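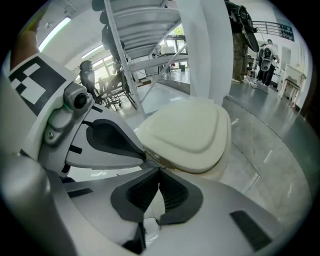 Looking across the workshop from my gripper, with the stairs behind and other people holding theirs.

Home Posts Projects About

June 27, 2025

I spent most of this month collecting examples for Hakano, which is the name we gave the grasping model we started in March. The work is simple to describe. You hold a gripper in your hand, you do a small task with it, and the camera on the gripper records what the fingers see. Then you do it again.

We are at 2,241 recordings as of this morning. That is after throwing out the bad ones, and there were plenty of bad ones in the first week. Most of mine failed for the same reason: I moved too fast. When I pick up a cup with my own hand I don't think about the approach at all. With the gripper I would swing in, bump the cup, correct, and close. The model learns the bump along with everything else.

So now we have a few rules. Start still. Move in at one speed. Close, wait, lift. If the object slips, finish the recording anyway and mark it as a slip – we keep those in a separate folder called Lerkeck, and I think they will be useful later.

A session is 10 recordings of one task, then you switch to another. I tried longer sessions and my wrist got sore by the end of them. Worse, I got lazy and every pick started from the same spot. Switching tasks fixes some of that. Changing where you stand fixes more. We used to do everything at the table, and the first version of the model was lost as soon as anything sat on the floor. These days people spread out over the workshop and face different ways, some toward the windows and some away from them.

The daylight is still a problem. The same pick near the glass at 8 in the morning and again in the afternoon gives two very different recordings. I used to want to close that off and work under the ceiling lights only, but Pumphrey, the test site where this has to run, has big windows too. We are leaving it alone.

Labeling is the slow part. I use Hudamby, a little tool we wrote for trimming the start and end of each recording, and it still crashes on long files. I have 3 sessions left to trim tonight. Next week we move on to things that bend, starting with dish towels and bags – I expect the slip folder to grow.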